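Fetley Open Table: Frequently Asked Questions

Last updated January 6, 2022

What is the Open Table?

It's a weekly board game night in Fetley. People bring games, other people play them. Most of what gets played takes between one and two hours, with a longer game going in the corner if enough people want one.

When does it start?

Doors open at 6:30 p.m. and the first games start at 7. We have to be out by 11. If you arrive after 7:15 you may wait a while for a seat, so bring something short to play with the other latecomers.

Do I need to sign up?

Not for regular nights. Tournament nights are different, see below.

How much does it cost?

Your first visit is free. After that it's 9 dollars a night, or 70 dollars for a pass that covers 10 nights. Passes don't expire and you can use one to pay for a guest. We take cash and cards.

Do I have to know the rules before I come?

No. Whoever brought the game is expected to teach it. If a game has a rulebook over 20 pages, please say so when you put it on the table so people know what they're agreeing to.

What games do you have there?

The club shelf has a mix of family games, card games, and a few heavier ones. The two that get asked for most are Adovik, a route-building game for two to four players, and Tukdale, which is cooperative and takes up to five. Tukdale is missing one of its blue markers. Use a coin.

Can I borrow a game from the shelf?

Yes, for one week, if you hold a pass. Write the title and your name in the notebook. Expansions stay with the base game, even if you only want one of them.

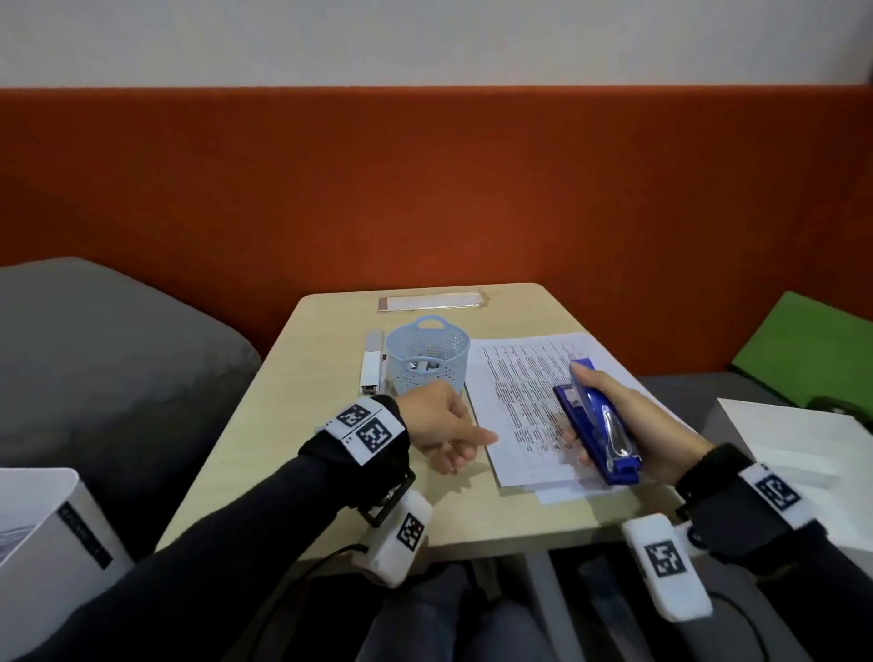
Please check the contents before you return a game. Most of our boxes have a parts list taped inside the lid. If something is missing, leave a note in the box so the next borrower knows.

Can I bring my kids?

Kids 10 and up are welcome with an adult. Younger kids can come to the Saturday afternoon session, which runs once a month except in March.

Is food allowed?

Drinks with lids are fine at the tables. Please eat before you sit down to play, or step away between games. Chips and sleeved cards don't mix.

How do tournaments work?

We run one each season. Sign-up opens two weeks ahead and closes when the spots are full. Everyone plays three rounds and the top four scores play a final. Ties are broken by head-to-head result, then by total points. Przemysław Michalski runs the scoring and his ruling on the night stands.

I designed a game. Can I test it there?

Yes, but ask first. Email Orysia Bondarchuk through the contact form with the player count and the playing time. Prototypes go on the table nearest the door from 7 to 9. Tell your players it's a prototype before they sit down.

I left something behind. Where is it?

Loose pieces go in the tin on top of the club shelf. Coats and bags are kept for a month. Use the contact form and tell us which night you came.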